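# Cleaning and touching up a white tabletop

Catinca Avram, updated April 14, 2025

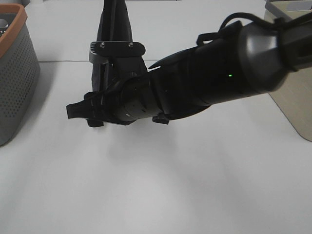
*White tabletop, seen at the workspace.*

White tops show pencil, rubber scuffs and coffee sooner than any other color. The steps below are for painted or coated tops. If yours is bare wood or stone, use the cleaner sold for that material.

## What you need

- Two microfiber cloths
- A bucket of warm water
- Dish soap
- Baking soda
- A soft toothbrush
- Caten touch-up paint in white, for chips only
- Sandpaper, 200 and 1,000 grit, for chips only

## Washing

1. Take everything loose off the top. Unplug anything that has a cord running across it.
2. Wipe up crumbs and dust with a dry cloth. Grit dragged around under a wet cloth leaves fine scratches that turn gray later.
3. Add a small squirt of soap to the water. Wring the cloth until it no longer drips.
4. Wipe in straight, overlapping strokes from the far edge toward you.
5. Go over the top again with plain water, then dry it with the second cloth. Soap left behind dries to a dull film.

Keep water away from the seams and the underside of the edge. I let some sit along the back edge of my old Skirell desk in March and the board swelled.

## Scuffs and stains

For black rubber marks, try a clean pencil eraser first. It takes off more than you'd expect.

For coffee, tea or marker, mix baking soda with enough water to make a paste. Spread it on, leave it for about 35 minutes, and rub lightly with the toothbrush. Rinse twice. Don't use scouring powder or a green pad.

If marker is still there, dab it with rubbing alcohol on a cotton swab. Test a hidden corner first, as alcohol softens some paints.

## Chips

1. Wash the spot and let it dry overnight.
2. Smooth the rim of the chip with the 200 grit. Stay inside the damaged area.
3. Fill with thin coats of paint, letting each one dry for the time on the label.
4. Once it's hard, level it with the 1,000 grit, used wet.

Whites vary a lot. Put a drop of the paint on a scrap of paper, let it dry, and hold it against the top in daylight before you start. Caten white was slightly too yellow for my Bakos table, and the Jamen one matched.

Wait a full day before putting anything heavy on the repair.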